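Monday, September 6, 2021
Wivcombe, upstairs bedroom set. Self, Sihan, Kaj after lunch.

Back on cloth. The plan was to find out whether the February policy falls over on dark garments because of the colour or because of the surface under them. Bjartur thinks colour. I think the training set has hardly any beds in it, and those it has are plain sheets.

Demonstrations with the two hand-held grippers, one operator, seated on the bed. Task as in the protocol: pick up a garment from the sleeping mat by an edge, bring it clear, lay it out, fold. Target for the week is 2000 episodes across all the homes. We got 70 today, which is slow. Most of the lost time was SLAM. Tracking dropped whenever the operator leaned in close and the tiles took up most of the view. Same pattern over and over, nothing to tell one row from the next. Sihan had them start each episode higher up, with the wardrobe in view, and hold still for 2 seconds before going down. Better after that.

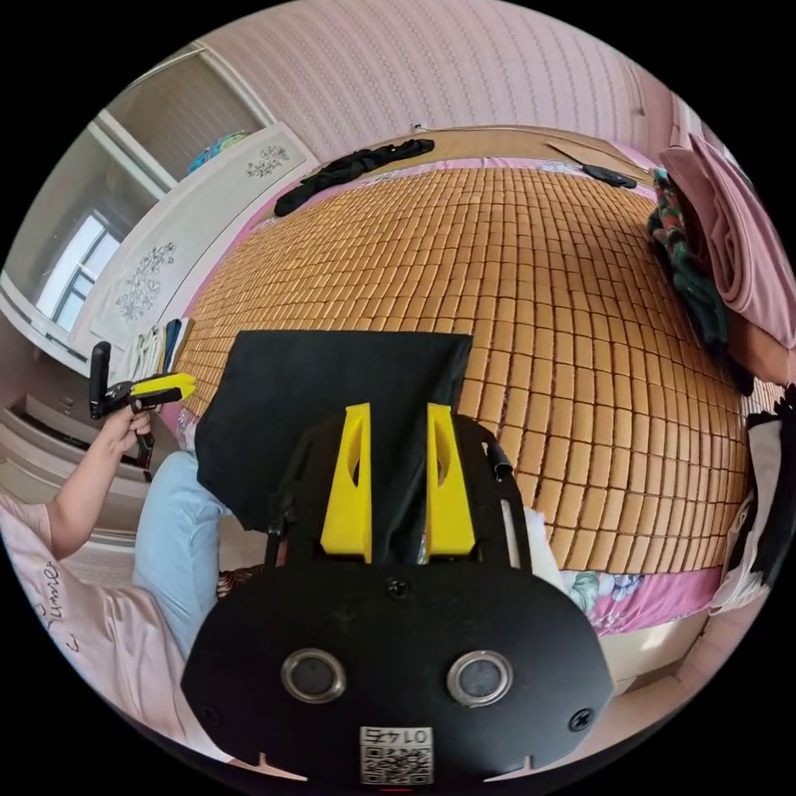

Black on the tan mat segments fine. Black on black does not, and if two dark things touch, the mask joins them up. Kaj has tagged those episodes "merge" so we can leave them out of the first training run and put them back for the second. Don't delete them.

Grip width: the fingers close almost fully on a single layer, so the width signal is no use for telling one layer from two. Krešimir wants to try the Jeltex pads. Fine by me, but not halfway through a set. Finish this home on the current fingers.

Ran the Kaushik loader on the morning's episodes over lunch. It rejected a handful for timestamp gaps between left and right. Looks like the left clock drifting again. Resync before every block, not just at the start of the day. Heiðrún to add it to the checklist.

Tomorrow: same garments, same operator, mat taken off, plain sheet on. Keep the lighting as near as we can. If the success rate on dark items comes back up I'll take that as the surface and write it up for Trundis. If it doesn't, Bjartur gets to say so.

Still need the spare charger back from Kaj's car.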